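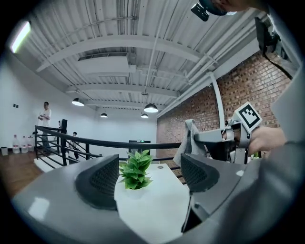

Section 7: Looking After Your Yimer Table and Tabletop Greenery

By the time you get to this section your Yimer table should be standing on all of its feet, level, and more or less where you want it. If it still wobbles, please go back to Section 4 and give the feet another turn or two before you read on, as it's much nicer to clean a table that stays put. What follows covers wiping down the white top, dusting the small artificial plant that comes with the Lilidby set, and putting everything back so the table is ready for the next person who sits down at it.

None of this takes long. Most of our customers do the quick wipe at the end of the day and save the full clean for once a month, and that suits the top very well. If your table lives in a busy spot (a landing, a shared studio, the place where everybody puts down their coffee) you may want to do the full clean a little more often. White is a lovely, cheerful color for a tabletop, but it does show a coffee ring!

What you will need

The gray care cloth from your set, or any soft cloth without seams or buttons
A second cloth, kept dry
A bowl of lukewarm water with a few drops of plain dish soap
A soft paintbrush for the leaves

Spare care cloths can be ordered from the Parkuro parts list under number 359. They come folded flat, and we suggest washing a new one by itself the first time. Skip the fabric softener, please. It leaves a film on the cloth, and the film ends up on the table.

CAUTION: Do not use scouring powder, steel wool, or any cleaner with bleach in it on the white top. Dull patches caused by scouring can't be polished out.

7.1 The quick wipe

1. Clear away cups, papers and anything else that has gathered during the day. The plant can stay for now.

2. Shake the dry care cloth out, preferably away from the table, and then let it bunch up loosely in your hand. You don't need to fold it into a neat square. A loose handful gets into the corners better.

3. Start at the far edge and pull the cloth toward you in long, slow strokes, each one overlapping the last a little.

4. When you reach the plant, lift it with your free hand and wipe the spot where it was standing. Try not to drag the pot across the top. Grit caught under the base will leave a fine scratch, and it always seems to be right in the middle where you notice it most.

5. Finish with the edges and corners, letting the cloth hang over the side as you go so that it catches the crumbs.

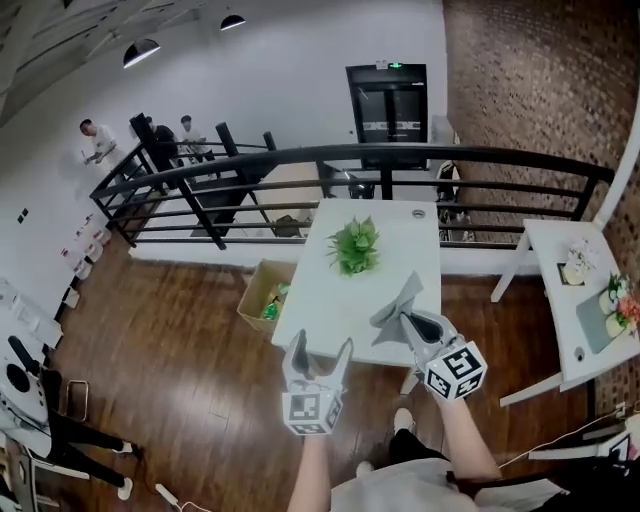
6. Put the plant back, and you're done.

Note: If your table has the round cable grommet near the back corner, run a fingertip wrapped in the cloth around its rim. Dust collects there, and so do pencil shavings and cookie crumbs. Always unplug whatever is threaded through it before you bring any water near.

7.2 The full clean

1. Do the quick wipe first, all the way through. It is tempting to go straight to the soapy water, but loose dust turns into gray smears the moment it gets damp.

2. Move the plant to a safe place off the table. A shelf or an open cardboard box will do nicely, as long as it isn't in a walkway.

3. Dip the care cloth in the soapy water and wring it out well. It should feel damp and no more. If it drips when you hold it up, wring it again.

4. Wipe the top in the same long strokes as before. For a sticky spot, lay the damp cloth over it, leave it for a minute or two, and then wipe. This works far better than rubbing, and it's easier on your elbow as well.

5. Rinse the cloth in clean water, wring it out, and go over the top once more.

6. Dry the whole surface with your second cloth. Look along the top from a low angle, with the light in front of you, and you'll soon find any streaks you missed.

7. Give it a little time to air before you put anything back.

CAUTION: Never pour water directly onto the tabletop. On glossy wood floors especially, mop up any drips at once, as they make for slippery footing. 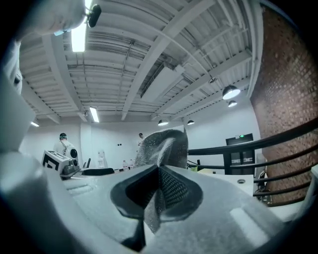 7.3 Dusting the plant

The plant in your set is artificial, so please don't water it. (We do get letters about this, and very kind ones they are.) It still likes a bit of attention now and then.

1. Hold the pot steady in one hand and tip it slightly away from you.

2. Brush the leaves from the center outward with the dry paintbrush, turning the pot as you go.

3. For dust that won't budge, dab the leaves with a corner of the damp cloth. Don't tug at them. A leaf that comes loose can be pressed back into place.

4. Wipe the pot, including underneath, and let it dry before it goes back on the table.

Keep the plant out of strong sunlight and away from anything warmer than 40 degrees Celsius, such as the top of a radiator.

7.4 Storing the cloth

Rinse the cloth when you've finished, squeeze it out and hang it somewhere airy. A damp cloth left bunched up in a drawer will smell by morning. For replacement leaves, feet or grommets, write to our Clullevport workshop and quote the part number from the list on page 81.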